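How to fold a brochure dummy before you send anything to print

Every brochure looks good on screen. Screens don't have a spine, a grain direction or a thumb. Make a dummy first.

You need the paper you intend to print on, a bone folder, a steel ruler and an hour without email. Office copier stock will tell you lies about thickness.

1. Cut your sheets to the untrimmed size, with the grain running parallel to the spine. If you can't find the grain, bend the sheet both ways. The lazy bend is the one you want.

2. Score, then fold. I skipped the score on the Storley catalog, and the cover cracked like a dry riverbed. The client called it "textured." I said nothing and sent the invoice.

3. Nest the folded sheets and number every page in pencil, blanks included. Blanks are pages. The printer will charge you for them.

4. Trim the front edge and measure how far the middle pages have crept out. Move your inner margins by that much in the layout file.

5. Write the fold sequence on the cover and hand the dummy over with the files. Ruairi Swanson at Fahy still has one of mine from October, covered in his remarks, several of them printable.
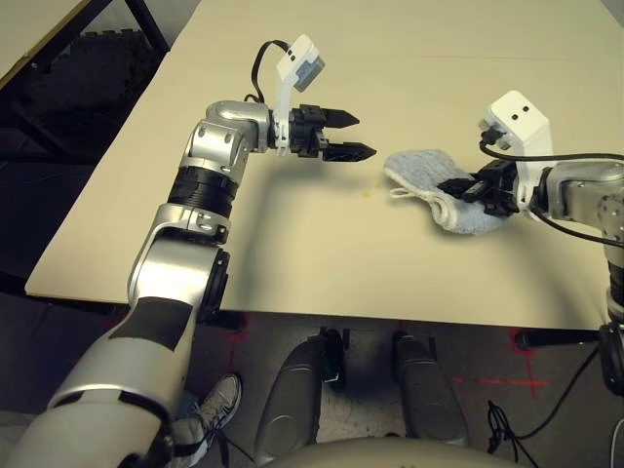 Keep a second dummy for yourself. When the proofs come back with page 33 facing the wrong way, you'll want something to point at.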